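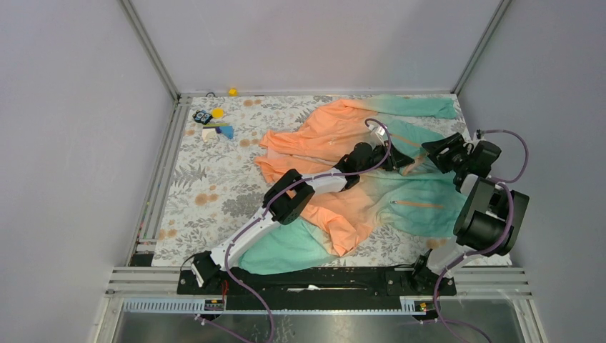

Uniform and Outdoor Clothing Forum - Changes to the lost property retention period

Thread opened March 29, 2022
Replies are shown oldest first. Members are asked to keep to the subject of the thread.

Dustance_Office
Site staff

Members will be aware that the retention period for unclaimed clothing at the Dustance site has been reviewed. With effect from the start of next term, any item of clothing handed in to the main office will be kept for 14 days. At present it is kept for 40. After that period, items in fair condition will be passed to the second-hand rail and items beyond use will be sent for textile recycling.

The change has been made on grounds of space. At the last count the store held 383 items, most of them jackets, fleeces and school jumpers. Of these, 38 carried a name.

Comments on the new arrangement are invited in this thread. Matters concerning a particular missing item should be sent to the office by the usual form.

hillside_parent

I wish to register an objection to the shorter period. A fortnight does not take account of school holidays. If a child leaves a coat behind on the last day of term, the coat will have gone to the rail before the child is back in the building. I do not regard that as reasonable, particularly for families who have bought a winter coat to last two years.

Could the office confirm whether the days are calendar days or days on which the site is open?

Dustance_Office
Site staff

The days are days on which the site is open to members. Holidays are not counted. The wording of the notice will be amended to say so.

marlpit77

That is a helpful clarification and it meets most of the objection above. I support the change. Anyone who has tried to find a navy jumper in that store in the past year will know that the length of time is the problem. The older items lie on top of the newer ones and parents give up looking.

I would add that the second-hand rail is well used and does a great deal of good. Clothing that sits in a cupboard for the whole of the spring is of no use to the family that lost it or to the family that could have bought it for a pound.

quarterlight

I do not agree that the two matters should be run together. The rail is a good thing. It should be supplied by donations. An item which has been lost still belongs to the person who lost it, and the site holds it on that person's behalf. The notice refers to "items in fair condition" being passed on, and to my mind the site ought to make a proper effort to find the owner first. Thirty-eight named items should never have been in the store at all. Why were those families not contacted?

Dustance_Office
Site staff

A fair question. In a number of cases the name is a first name only, or initials, or the name of a previous owner where the garment was itself bought second-hand. Where a full name can be read and matched to the register, the office sends a message on the day the item is handed in. Reminders have not been sent up to now. A reminder after one week will be part of the new procedure.

bramble_and_co

May I ask members to consider the labels themselves. We have used the iron-on tapes from Druvutar for several years and they do not last on anything with a water-resistant finish. The edges lift after a few washes and then the whole tape comes away. On cotton they are perfectly sound. For jackets I now sew in a woven tape at the hanging loop, which takes five minutes and has outlived two of the coats it was put in.

marlpit77

My experience of the Druvutar tapes is different. Ours have held on two school coats since September. The instructions do say to use a cloth between the iron and the tape and to leave the garment for a full day before it is washed, and I suspect that many people (myself included, the first time) do neither.

bramble_and_co

I followed the instructions. I accept that results may vary with the fabric.

tollgate_reader

The Bikier stamp is worth a mention. It marks the care label directly and nothing has to be attached. The ink fades on dark labels, so it is of little use there, but on an ordinary white care label it stays readable through a season. It should be done again each autumn.

hillside_parent

I am grateful for the replies. In view of the confirmation about open days I withdraw the first part of my objection. I would still prefer a period of three weeks for outer clothing. A jumper is a small loss. A coat is not. 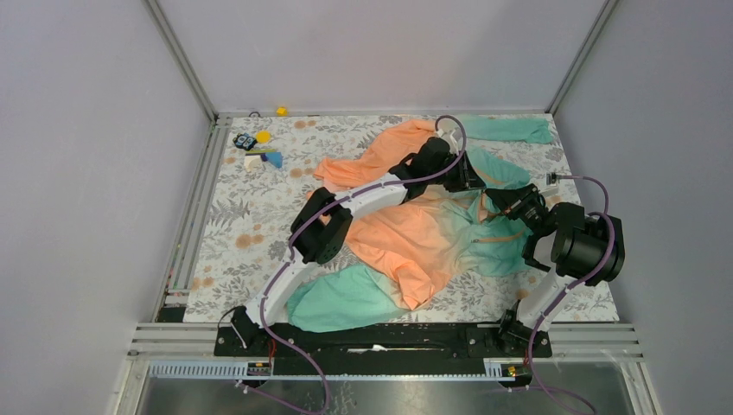 Clothing and Lost Property Desk, Dustance Site

The Desk has read the comments made so far and offers the following by way of reply.

On outer clothing, the suggestion of a longer period has been noted and will be put forward when the arrangement is reviewed at the end of the summer term. Until then a single period will apply to all clothing. Two periods would require two sets of shelves, and the present store does not allow for it.

On descriptions, the Desk would ask members to be as exact as they can when completing the missing item form. "Blue coat" could refer to a large part of the store. The entries that lead to a match are those that give the main colours and say how they are arranged, for example a jacket that fades from orange at one end to mint green at the other, together with the size, the type of fastening and anything left in the pockets. A photograph of the child wearing the item is useful but is not required.

On condition, items are checked when they are handed in. Wet clothing is dried before it is put on the shelf. Clothing is not washed by the Desk unless it is to go to the rail.

quarterlight

I thank the Desk for a full reply. I remain of the view that passing on a named garment, at any point, requires the consent of the owner. Could the notice state that named items will be held until the family has answered?

marlpit77

With respect, that would bring us back to where we started. Some families will never answer. They have moved away, or the child has outgrown the thing and they are content for it to go. There has to be an end point.

quarterlight

Then let there be a longer end point for named items. I have suggested a term. The number is small by the office's own figures, and it would reward those who take the trouble to label.

tollgate_reader

I find myself in agreement with quarterlight on this, having begun on the other side. If two sets of shelves are not possible, a single box for named items would surely fit beneath the existing ones.

Clothing and Lost Property Desk

The proposal for a separate box is a practical one. The Desk will try it for the coming term. Named items will be moved to the box at the end of the ordinary period and held there until the last open day of term. The notice will be reissued with this addition.

D'Souza_household

A separate point, if it may be raised here. The store is open only in the mornings, when those of us who collect at the end of the day cannot reach it. The shorter period makes this more pressing. Would one afternoon a week be possible?

bramble_and_co

Seconded. I have twice had to ask a neighbour to look on our behalf, and it is difficult to describe a grey fleece to someone over the telephone.

Dustance_Office
Site staff

The store will open on Thursday afternoons until a quarter to five, beginning in the first week of term. The entrance is by the side door next to the bicycle racks. The main doors are locked at that hour.

hillside_parent

Will gloves and hats be subject to the same period as other clothing? The notice does not mention them.

Dustance_Office
Site staff

Gloves, hats and scarves are kept in the basket by the reception window and are cleared at each half term. Single gloves are included in this.

marlpit77

Water bottles?

Dustance_Office
Site staff

Water bottles are dealt with in a separate thread.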